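I have a soft spot for play kitchens, and this month I finally got to talk about one that makes me grin every time. The plush ketchup alone!
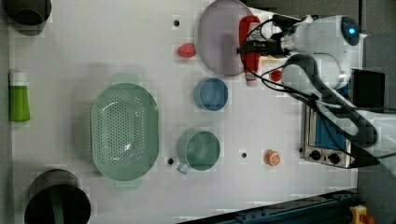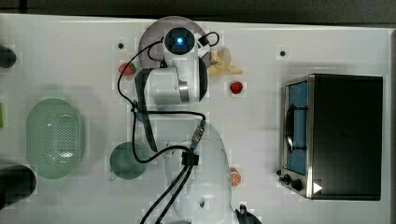
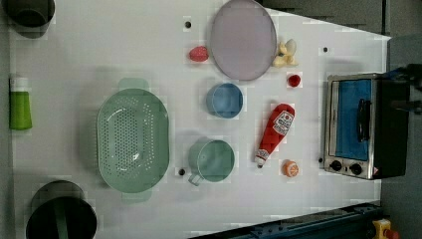
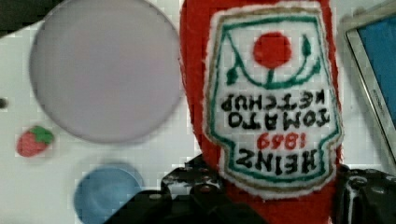 Posted by Lamutier | 28/10/2026 | Filed under: Small Kitchens | 3 comments

Okay, the ketchup first, I can't help it. It's a fuzzy red Heinz bottle with the label stitched on, tomato and vines and all, and the 1869 in its own red thread. The stitching wobbles a little and I love it more for that. Hard plastic ketchup never gets a second look from me, but this one I want to squeeze!

Then the colors. The oval colander is that pale sage green I'd paint a whole room in if my landlord let me, and the mug is close enough to pass for family. Put the sky-blue bowl next to them and the lavender plate up top and you've got a set I'd happily eat breakfast off. The little toaster oven (two black knobs, blue window) is the one serious grown-up in the group.

The food is where I get picky. Strawberry, great. Banana, great, and such a cheerful yellow against all that white. The garlic is my favorite after the ketchup, with the cloves showing, because who makes toy garlic? The orange slice is sweet too, though I'd want a second one for the mug so we could play tea stand.

My own play food lives in an old Kestis biscuit tin and it's mostly chipped peas. I've given myself a limit of 100 pieces, and I'm 2 away, so it'll have to be a lemon and some garlic. If anyone has seen garlic like that for sale, please leave me a note!

Next time: felt noodles, and the broth problem.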